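Toy stove knobs slip on their shafts and the oven door sags
Posted in Repairs > Toys and play equipment, April 2018

wk_halloran
I am refurbishing a Peleo play stove for a church nursery. Gray plastic body, three knobs on a sloping panel, oven door with a handle across the top. I have two faults to fix.

First, two of the three knobs turn freely without clicking. The shafts behind them look intact. Second, the door drops on one side when it is opened and has to be lifted to close.

I would like to open the casing without cracking it. There are no screws on the front. Is the side panel glued, or does it come off? I have no manual, and the Worberg parts site lists only complete units.

Octavio Gallardo
I have the same general type on my table. Start with the side, and leave the front alone until the side is dealt with.

Find the small rounded light-gray plates on the side panel. Mine has four of them, each with a pair of tiny dark slots. On the unit I opened in February these were press-in covers with the fasteners underneath.
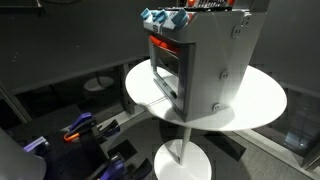

Order of work

1. Lay the stove on a folded towel with the plates facing up.
2. Warm each plate with a hair dryer on low for 60 seconds. Cold plastic chips at the slots.
3. Put a thin plastic pry tool into one slot and lift slowly. Do not use a knife.
4. Remove the screws. Mine were 19 mm long. Keep them in order in case yours differ.
5. Ease the panel away from the back edge first.
6. Pull the loose knobs straight off. If the socket is worn, wrap the shaft with one turn of PTFE tape and refit. If it still slips, the socket needs a sleeve. I cut mine from Lastico tubing.
7. Check the door pivot on the low side. A worn pivot hole can be packed with a nylon washer.

Tighten by hand only. A power driver will strip the posts.

If there is a battery compartment, empty it before you start.

marnie62
Ours was glued, so check before you pull. We used hot glue on the knobs and it lasted a week or two.

wk_halloran
Mine has the covers. The side is off and there are screws under all of them. One post was already cracked, so I am letting epoxy cure before I go further. The low door pivot is worn oval. Which washer size did you use?

Octavio Gallardo
M4 nylon, 1 mm thick. Sand the outer edge until it drops into the recess. I bought a bag of 62 from Olivares and used two.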